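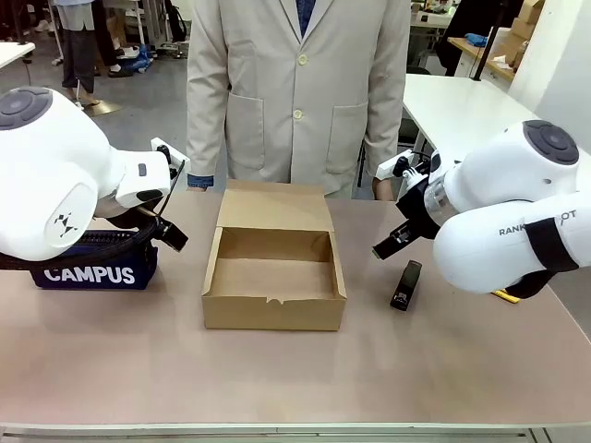 Reusing shipping boxes for small orders: yes or no?

Posted in: Small Sellers > Packing and Postage

marrow_knits
Hello all. I sell knitted hats from my home near Grarnport, and I keep every cardboard box that comes to me. Last month a customer wrote that a used box looks "cheap" and she gave me 3 stars. The hat was fine. Do you still reuse boxes, or do you buy new ones?

tidewrack
I reuse all of them. Take off the old labels completely, or the parcel can go back to the wrong depot. It happened to me with two parcels to Vadthorpe.

pell776
Sorry, I don't agree. For a gift, people want a clean box. I buy mine flat from Bodin, in packs of fifty, and the price per box is small if you order in July when they have the sale.

tidewrack
Small for you, maybe. I sent 786 orders last year and I would feel it very much.

marrow_knits
Can I ask what tape you use? The paper one from Culix opens at the corners for me.

pell776
Press it longer with your hand, and let it go over the edge by two inches at least. In a cold room it sticks badly.

oldbarn_soap
I do both. New boxes for gifts, used boxes for repeat customers, with a small note inside. I had only one complaint, and it was about the smell of my soap.

marrow_knits
Thank you, I will try the note first.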